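Gulis Household Inventory Tables

Version 11
Last updated 20 June 2021
Maintainer: Hatsue Tsuji

Overview

Gulis is a set of plain text tables for recording the contents of a home: what is in each room, what it is made of, and where it is normally kept. The tables were compiled from paper inventories kept by tenants of furnished apartments in Skostton. The set is meant for people who write inventory software, and for anyone studying how residents name everyday objects.

The release holds 531 distinct item names, taken from 61 inventories. Names appear as the tenants wrote them, with spelling corrected and nothing else changed. Where two tenants used different words for one kind of object, both words are kept and linked through the group field.

Contents

items.csv – one row per item name
groups.csv – one row per group, 69 groups in total
rooms.csv – room names and their accepted variants
CHANGES.txt – release history

All files are UTF-8 with Unix line endings. Fields are separated by commas and quoted only where the value contains a comma.

Fields in items.csv

item_id: integer, stable across releases. IDs of deleted rows are not reused.
name: the item name in lower case, singular.
group_id: points to a row in groups.csv. Never empty.
room_id: the room in which the item was most often listed. Empty if there was a tie.
material: free text, as written on the inventory. Often empty.
set_item: 1 if the item is normally listed as part of a set, otherwise 0.

Loading

The files load in any spreadsheet program. Set the type of item_id to text on import if you plan to join it with exports from Ebihara, which pads its IDs with leading zeros. The Jisow importer reads the folder directly and needs no settings, but it drops the material field without a warning.

Known problems

Room names are uneven. "Den," "study" and "office" were merged in an early release and split again in October, and a few rows still point to the old merged ID.

Bedding is thin. Most of the inventories covered furniture and kitchen goods and left linens to a separate sheet that was not collected.

The set_item flag was assigned by hand from the wording of each entry. "Chairs, dining" was read as a set and "chair" was not. Check this field before using it for counts.

Material values are not normalized. "Steel," "stainless" and "s/s" all occur. Cutlery rows are the worst affected, and a fair number of them give a color in place of a material.

Corrections

Send corrections as a patch against items.csv, with the item_id in the subject line. One row per patch is easiest to review. New names need at least one source inventory, and names taken from store catalogs are not accepted.

License

The tables may be copied, changed and redistributed, with or without changes, as long as this file stays with them.
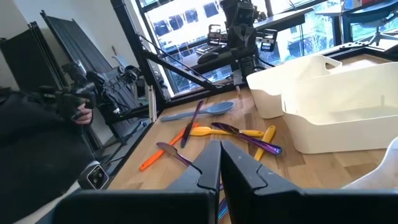 Derived tables should carry their own version number and state which Gulis release they were built from. Group IDs above 69 are free for local use.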